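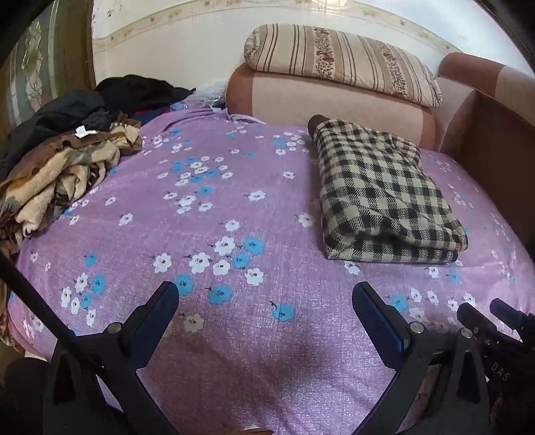
Folded checked piece on the purple floral sheet, with dark clothing still to be sorted at the left.

Losholm Home Skills Program
Gallery 16: Folding and Putting Away

The Losholm Home Skills Program teaches the everyday care of clothing and household textiles to residents of the Cuesta and Flararport buildings. The course runs for nine sessions and is open to any resident aged 16 or older. Gallery 16 accompanies the unit on folding, which is taught in ordinary living rooms and bedrooms with the furniture and fabrics usually found there.

The unit requires very little equipment. A bed or a wide sofa seat serves as the work surface, and a clean sheet is spread over it before any clothing is set down. Participants are asked to keep unsorted items to one side and to leave the other side free for folding. Finished pieces are placed toward the back of the surface, squared to the sofa or wall behind them. Cushions and bolsters may remain where they are if they do not slide forward onto the work.

A thick fabric seldom forms a perfectly flat rectangle. In the first picture the upper layer has wrinkles across it and the front edge is fairly even, a result the instructors accept for heavier textiles. A participant who wishes to improve on it should open the last fold only, smooth the layer from the center outward with the flat of the hand, and close the fold again. Pressing down hard on a finished stack is discouraged.

Dark items are sorted before lighter ones in the Losholm method. Black, charcoal and navy are difficult to tell apart in a heap, and the sorting should be done near a window or under a good lamp.

Long-sleeved garments with a button front are covered in the third session, led by Olaia Gallardo. The garment is spread out at full length and the collar is opened and smoothed. Each sleeve is then brought across the upper body, with the cuff kept clear of the hem. The side edges follow, and the lower half is folded upward last.
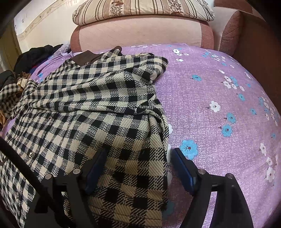
Long-sleeved checked garment with a plain brown collar, one sleeve folded diagonally across the upper body.

The bunched part of the sleeve at the upper right, where the creases gather, is the area to which instructors give the most attention at this stage. The sleeve should be lifted at the shoulder and at the cuff, drawn straight, and laid down again before the side of the garment is turned in. Checked fabric is helpful to beginners, as the rows of squares show at once whether a fold is running straight. Metal buttons should lie flat under the next layer and should not be pulled through the cloth.

The written guide to this unit, prepared by Ifor Eynon and Patricio Sepúlveda, is available at the Cuesta front office under reference 2652. Residents may borrow one copy at a time. The next course begins in October, and registration is handled by Tavion Hutchins at the Flararport office.

Last updated: Sep 1, 2021

Contact: Losholm Home Skills Program, Cuesta front office | Copyright Losholm Home Skills Program. All rights reserved. | Back to top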